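Workshop notebook, Sun 25 March
Dust extraction rework, second bench, and the start of the drawer box job 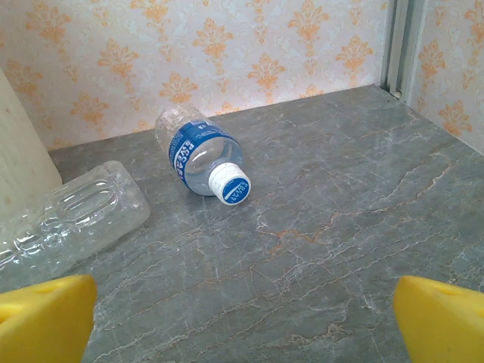 Ducting

Took down the old flex run between the Jarham extractor and the router table. It had a flat spot where it passed over the timber rack and there was a plug of long shavings sitting in it, packed hard enough that I had to cut the hose to get it out. Replaced with rigid 100 mm pipe for the straight section and kept flex only for the last 650 mm down to the fence port. Joints are taped, not glued, so it can all come apart again when the rack moves.

Blast gate on the bandsaw branch was not closing fully. Sawdust caked in the slot. Drilled a small hole through the bottom corner of the gate body so the dust gets pushed out when it shuts. Do the same on the other gates when they are next off.

Suction at the fence is clearly better. I ran a groove in pine offcuts before and after and most of what used to land on the floor behind the fence now goes up the pipe. Below the table is still poor. The cabinet under the router needs an air inlet somewhere on the side opposite the port, otherwise the extractor is only pulling on a closed box. Will try a slot low down in the door and open it up with a rasp until the note of the motor settles.

Router table fence

The Urnel fence was out of line between infeed and outfeed. Straightedge showed light under the outfeed half. Loosened the two cap screws, put a strip of masking tape behind the lower edge of the outfeed face and nipped it up again. One layer too little, two layers right. Tape is not a long-term fix, so cut brass shim for it when the order comes in.

While the fence was off I waxed the table slots. The left one is tight toward the back. Leave it, the mitre bar only goes that far on sled work.

The scale on the right side reads short. Either re-stick it or ignore it and measure off the bit as usual. Whoever uses the table next, do not trust that scale.

Bits

Went through the bit drawer. Results:

Half-inch straight, long: fine, cleaned off the resin.
Half-inch straight, short: chipped near the tip, binned.
Quarter-inch upcut spiral: fine. Keep for mortises only.
Round-over set: bearings on the two smaller ones are gritty. New bearings needed, the carbide is still good.
Dovetail, 14 degree: sharp, but there is a burr on the shank from slipping in the collet at some stage. Dressed with a fine stone. Check the collet as well.
Flush trim, top bearing: blunt. Send out with the planer knives.

Collet check. The half-inch collet in the table router has scoring inside. Pushed a clean shank through and could feel it catch. It probably accounts for the slipping. Ordered a replacement from Skosano, along with the bearings and the shim. They are quoting delivery in the first week of April. Until it arrives, half-inch work goes in the hand-held router or waits.

Drawer boxes

Started on the drawer boxes for the plan cabinet. Stock is Tasmanian oak, dressed to 12 mm for the sides. It has been in stick in the workshop since before the humid spell and I let it sit another fortnight after resawing. One board cupped. Ripped it down the middle and will use it for drawer backs.

Long rails for the carcass are cut to 1,343 and labelled on the inside face in pencil. That is the finished length including tenons, so do not trim anything off the ends.

Dovetail jig is the Xia, set up on the second bench. Test joints in scrap of the same thickness:

First test: loose. Bit lowered a touch.
Second test: tight, would not close by hand, needed the mallet and split a pin.
Third test: closes with hand pressure and a few light taps. Face of the tails sits proud by a hair, which will plane off.

Left the jig at the third setting and marked the depth stop with a paint pen. Please do not move it. If somebody needs the router out of it, make a setup block from the test joint first. The good joint is on the shelf over the jig with the setting written on it.

Breakout on the back of the tail boards was bad in the first test. Clamped a sacrificial strip behind for the others and it stopped most of it. A light climb cut across the front face before the main pass also helps, taken slowly with the router held firmly down on the template. Both together gave a clean shoulder.

Groove for the drawer bottoms: 6 mm ply measures under 6, as always. A 6 mm bit leaves it rattling. Will use the smaller spiral and take two passes, shifting the fence between. Groove has to fall inside the lowest tail so that it doesn't show at the end of the side. Marked this on the storyboard because I got it wrong on the last lot and had to plug the ends.

Glue-up order still to be sorted. Only enough clamps for 3 boxes at a time if the carcass is in clamps as well, so do the boxes first.

Sharpening

Reground the wide chisel at the primary bevel after hitting a screw. Took a fair bit off. The smoothing plane blade only needed the fine stone. The coarse stone has a hollow in it again, flattened it on wet-and-dry stuck to the float glass. The sheet was finished by the end. Down to the last packet of 240 grit.

Stores

Screws, 8 gauge x 30: one tray left.
PVA: half a bottle, and it is getting stringy. Replace before the glue-up.
Extractor bags: 46 in the carton, which is plenty.
Masking tape: down to the wide roll.
Earplugs: out.

To do next

Air slot in the router cabinet door.
Cut the remaining drawer sides to length, stop block on the crosscut sled.
Rout tails on all sides before touching any of the fronts.
Fit collet and redo the fence with brass shim when the parts arrive.
Blunt bits and planer knives to the sharpener.
Oil test on Tas oak offcut, one coat and two coats side by side, leave on the windowsill for a week and compare.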